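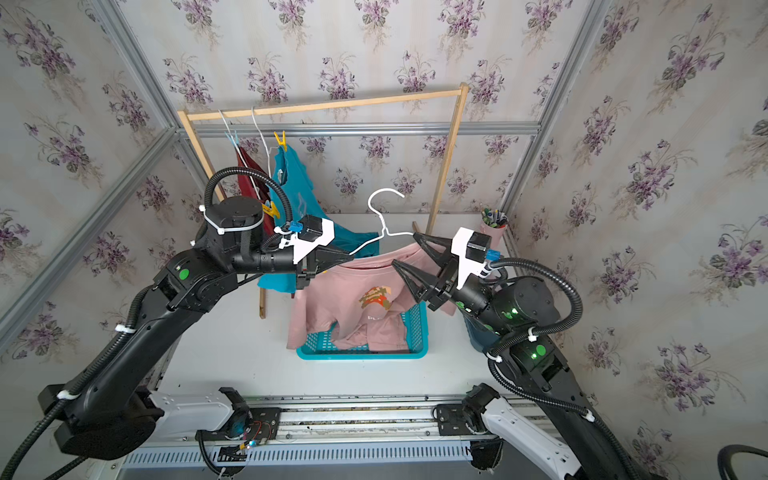 Deux bras sur rail, un cintre, un t-shirt rose au-dessus du panier.

Sujet : Linge sur cintre à deux bras, où en est-on vraiment ?

copeau_bleu
Je lance le sujet parce que la question revient dans trois autres fils et finit toujours en hors-sujet. Est-ce qu'une machine sait aujourd'hui faire une corvée textile complète, sans personne à côté, dans un temps qui ait un sens ? Je parle de prendre un vêtement dans un panier, de le mettre sur cintre et d'accrocher le cintre à une barre. Pas du pliage sur table plane, le problème est différent.
Ma position de départ : non pour la maison, peut-être pour un atelier à références limitées. Le t-shirt en tas n'a pas de pose définie. On peut estimer la position d'un cintre rigide à partir d'une vue correcte, on ne peut pas en dire autant d'une encolure prise dans un pli.

rotule12
D'accord sur le diagnostic, moins sur la conclusion. L'encolure se traite. Ce qui coûte cher, c'est la coordination des deux effecteurs une fois le cintre tenu des deux côtés. Vous avez une chaîne cinématique fermée. Si les deux bras sont commandés en position pure, la moindre erreur d'étalonnage entre les bases part en effort interne dans le fil du cintre. Il fléchit, il glisse entre les doigts, et la prise est perdue.
Il faut de la compliance quelque part : commande en impédance, doigts souples, ou un cintre assez mou pour encaisser. Beaucoup de montages comptent sur la troisième solution sans l'écrire.

Grumberg_atelier
Je travaille en blanchisserie industrielle, donc un autre son de cloche. Chez nous la mise sur cintre est semi-automatique : un opérateur présente le vêtement, la machine fait le transport et le tri. Sur des blouses identiques, personne n'imagine remplacer le geste de présentation par deux bras six axes. Le temps de cycle ne passe pas. Un opérateur formé met une blouse sur cintre en moins de 12 secondes et tient la cadence.
Quelqu'un a des chiffres mesurés côté bras, avec les échecs comptés ?

copeau_bleu
Sur notre banc Nudach, série de décembre : 50 essais, t-shirts manches courtes, cintres en fil, barre à hauteur fixe. 11 échecs nets (vêtement tombé, cintre perdu ou arrêt demandé par l'opérateur). Durée médiane de 2 minutes par pièce, dépose sur la barre comprise. Les reprises automatiques après une prise manquée ne sont pas comptées comme échecs, ce qui se discute.

Grumberg_atelier
Ça se discute beaucoup. Avec 11 échecs sur 50, il faut un humain en surveillance permanente, et autant qu'il mette les t-shirts lui-même.

copeau_bleu
Pour un atelier, oui. Chez un particulier la cadence compte moins, le panier peut être traité pendant la nuit. Le taux d'échec reste bloquant, la durée beaucoup moins.
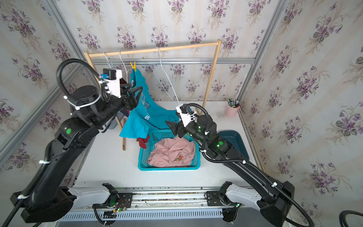 Reste la question de la barre. Tant que le cintre est sur son support, le bras dispose d'un objet à peu près localisé. Dès qu'il le tire vers le panier, le fil pivote dans la pince, et l'orientation du crochet n'est plus celle de la saisie. Si vous ne la réestimez pas avant la dépose, vous cherchez la barre avec un crochet tourné. Une bonne partie de nos arrêts vient de là. Les vêtements déjà suspendus n'aident pas : un t-shirt qui pend masque la zone de dépose, et son ourlet peut descendre jusque dans le panier.

rotule12
Caméra au poignet ou vue fixe pour cette réestimation ?

copeau_bleu
Les deux. La vue au poignet est bonne à la saisie, médiocre ensuite : le tissu remplit le champ. La vue fixe voit le crochet tant qu'un avant-bras ne passe pas devant. On a fini par ajouter une pose intermédiaire, cintre présenté au-dessus du panier, crochet vers le haut, mesure, puis départ vers la barre. Ça rallonge le cycle.

ham_et_limes
Je vais être désagréable, mais vous posez le problème à l'envers. Le cintre en fil est un outil conçu pour des mains. Prenez un cintre à épaules articulées : on l'insère fermé par l'encolure, on l'ouvre à l'intérieur, un seul bras suffit et l'autre ne fait que tenir le col. Chez Zirnadness, à Ham, on a monté un prototype sur ce principe et la partie insertion ne nous pose plus de souci. L'automatisation passe par la modification de l'objet. Le lave-vaisselle ne lave pas comme une main.

rotule12
Argument recevable en atelier. Chez les gens, il faut remplacer tous les cintres du placard et gérer un mécanisme par cintre. Et votre prototype prend le vêtement où ? Dans un tas ou sur un gabarit ?

ham_et_limes
Sur gabarit, présenté à la main.

rotule12
Donc vous avez retiré la partie difficile.

ham_et_limes
On l'a déplacée. L'extraction du tas est un poste séparé, avec sa propre cellule. Vouloir tout faire faire aux deux mêmes pinces est un choix de démonstration.

copeau_bleu
Pas seulement. Deux bras généralistes sur un rail, ça se reprogramme pour autre chose le lendemain. Un poste dédié au cintre articulé fait du cintre articulé. Cela dit je veux bien vos plans de cintre, je peux le passer sur le même protocole que les cintres en fil.

Grumberg_atelier
Si vous refaites une série, essayez du coton lourd et une chemise boutonnée. Le t-shirt est le cas facile : pas d'ouverture devant, maille extensible qui pardonne. Et comptez les reprises à part, avec leur durée.

copeau_bleu
Noté pour les reprises, je sépare les colonnes. Pour la chemise, je n'ai pas de stratégie de boutonnage et je n'en chercherai pas cet hiver. Chemise ouverte, éventuellement.

ham_et_limes
Fichiers envoyés en message privé. Attention au jeu de l'axe central, à reprendre à l'alésoir après impression.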